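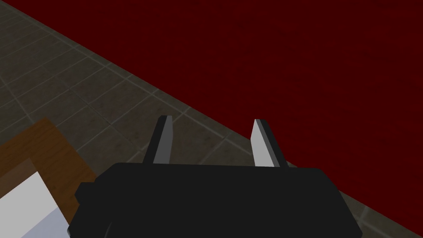

Equipment planning meeting, minutes

Date: 3rd May
Place: Akbulut workshop, upstairs meeting room
Chair: Cengiz Akbulut
Minutes: Firdevs Kocabaş
Also present: purchasing, the simulation group, the mechanical group, one person from accounting (until item 5)

1. Opening and the previous minutes

The chair opened the meeting and thanked all for coming in spite of the short notice. The previous minutes were read. One correction was asked by the mechanical group: in the old item about the air compressor it was written "replace," but the decision was "repair." The minutes are accepted with this correction.

The compressor is repaired and is working. The invoice is not yet arrived.

2. Purpose of this meeting

The chair explained the question again for the people who did not attend last time. We have to decide if we buy the second gripper and the second arm in this budget period, or if we buy only the gripper now and wait with the arm. The budget request must be sent before the end of May. After this, any purchase bigger than the small tools limit will wait for the next period.

The chair asked everybody to speak about what the work needs and to leave the question of brand for item 4.

3. Report from the simulation group

The simulation group reported on the floor pickup tests. All tests until now are made in the simulator with the two-finger parallel gripper model. The room model has the gray tile floor and the dark red covered area, and the gripper is tried on both sides of the border between them. The group chose this room because our customer for the hotel project has hard floor and carpet in the same corridors.

Results in short:

- On tile the approach is stable. The finger tips stop at the correct height in most of the runs.
- On the red area the height is less reliable. The group thinks that the contact settings for the soft surface are too simple, and that the simulator makes it look harder than the floor it should represent.
- At the border itself there are the most failures. The group wants a separate series of runs only for this place.

Question from the mechanical group: is the housing of the gripper in the model the same size as the housing we will buy? Answer: no. The model is a general one. The housing of the Vurkon gripper is narrower and the one from Bestia is longer. When we know which one is bought, the model must be changed and a part of the runs must be repeated.

The mechanical group said this is a reason to decide early. The chair agreed.

There was a discussion about the low wooden object in the room model. The simulation group would like to keep it in all the runs, for the collision checking. The mechanical group asked for runs without it also, to compare. It was agreed to make both, but first the runs with the furniture, since those are nearer to the real rooms.

Purchasing asked if the simulation work needs new computers. The group answered that one graphics card is old and slow, but it can be used until the next period. They do not want to put it in this request. The chair asked to write this down, so it is not forgotten in the autumn.

4. Offers for the gripper

Purchasing received 2 written offers.

Offer A is from Vurkon. Electric two-finger gripper, with the adapter plate for our arm. The fingers can be changed by the user with a normal hex key. Delivery is after the order confirmation and the supplier did not want to give a fixed day. Spare finger pads are ordered separately, at 277 for one set.

Offer B is from Bestia. Electric two-finger gripper, adapter plate not included. The fingers must be changed by the service. One set of pads costs 323, but the first set comes with the gripper.

Both prices for pads are without tax. Purchasing explained that the price for the gripper itself is nearly equal in both offers after the adapter plate is added to offer B. The full table was given on paper and is kept in the purchasing folder.

Opinions:

The mechanical group prefers Vurkon. They change pads often during tests and they do not want to call the service for this. They also said the pads will be used faster on the tile, when a finger touches the floor by mistake.

The simulation group has no strong preference. They asked only that the supplier gives a 3D model with correct dimensions and masses. Vurkon has the model on its customer page. Bestia promised to send it, but until today it did not come.

Accounting asked about the guarantee. Purchasing read the conditions of both. In the Vurkon conditions it is not clear if the guarantee is valid when we put our own fingers. Firdevs Kocabaş proposed to ask this in writing before the order. The proposal was accepted by all.

The chair asked if pads of one supplier can be mounted on the other's fingers. The mechanical group said it is not possible without drilling, and they advise against it.

Decision: The gripper will be requested from Vurkon, with spare pads, on condition that the written answer about the guarantee is acceptable. If it is not acceptable, purchasing goes back to Bestia and informs the group by e-mail, without a new meeting.

5. The second arm

The chair said that he would like to have the second arm in this period, but he sees the risk. If we have the arm and no person has time to install it, it will stand in its box.

Arguments for buying now: the hotel project can use it from the first site test; one arm is now shared between the test bench and the demonstrations for visitors, and each time it is moved the calibration has to be done again. The mechanical group said they lose a full working day for every move.

Arguments for waiting: the mounting base is not designed; the electrical connection in the back hall is not enough for two arms with the milling machine; and the training for the new controller is offered only later in the year.

Accounting reminded that the maintenance contract starts on the day of delivery and not on the day of first use. If we buy early, we pay for maintenance of a machine which is not used.

There was a longer talk about renting. Zarkach rents arms by the month and delivers them with a base on wheels. Purchasing had a telephone call with them and the first information was positive, but there is no written offer. The mechanical group is afraid that a base on wheels moves during fast motions. Purchasing will ask if the base can be fixed to the floor with bolts, and who pays for the repair of the floor when it goes back.

The simulation group remarked that for their comparison runs a rented arm is good enough, if it is the same type as ours. With another type they would have to prepare a new model, and this takes more time than the rental itself.

Vote on the question "Do we put the second arm into the budget request now?": the majority was against. The chair voted for it and asked that this be noted.

Decision: The second arm is not in this request. Purchasing will get a written rental offer from Zarkach. The base design and the electrical work are to be planned now, so that the purchase in the next period is not stopped by the same reasons.

Accounting left the meeting after this item.

6. Small purchases

The following were approved without discussion:

- cable chain for the existing arm
- floor samples, tile and carpet, for the test bench (the hotel customer will tell us the exact types)
- one more emergency stop button with long cable
- storage case for the gripper

The request for a second tool trolley was not approved. The mechanical group will first clean the existing trolley and look again what is missing.

It was asked who pays for the carpet sample if the customer wants it back later. No answer was found. Purchasing will ask.

7. Space for the test bench

The floor samples must be placed side by side, with a straight border between them like in the simulator, so the results can be compared. The mechanical group wants to put them on the left side of the bench, near the window. The simulation group said that the daylight will disturb the depth camera in the afternoon. It was proposed to use the inner wall, but there are now the shelves of the old packing line there.

The chair will decide about the shelves himself. He said that most of the material on them can be thrown away, and asked that everyone takes their own things from there before this happens.

8. Tasks

Purchasing: written question to Vurkon about guarantee with own fingers; written offer from Zarkach; question to the hotel customer about floor types and about the carpet sample.

Simulation group: series of runs at the border of tile and carpet; better contact settings for the soft surface; replace the general gripper model when the order is confirmed.

Mechanical group: first drawing of the mounting base; list of what is missing in the tool trolley.

Firdevs Kocabaş: budget request text, to be sent to the chair for reading before it goes to accounting; contact with the electrician about the back hall.

Cengiz Akbulut: shelves at the inner wall.

9. Other matters

The simulation group asked if the results can be shown to the hotel customer already. The chair prefers to wait for the new runs. If the customer insists, only the tile results may be shown, with a clear note that they come from simulation.

The key of the meeting room is missing. Who has it, please bring it to the front desk.

10. Next meeting

The next meeting will be called when the answers from Vurkon and Zarkach are here, but in any case before the end of the month. Remarks on these minutes should be sent to Firdevs Kocabaş in writing.

Related documents

Equipment planning: minutes of the previous meeting (corrected)
Budget request form and how to fill it
Rules for small tools purchases
Air compressor repair: short report
Test bench booking list
Hotel project: floor types and corridor widths

This site uses cookies to remember your language and login. By continuing to use the site you accept this. Accept / Settings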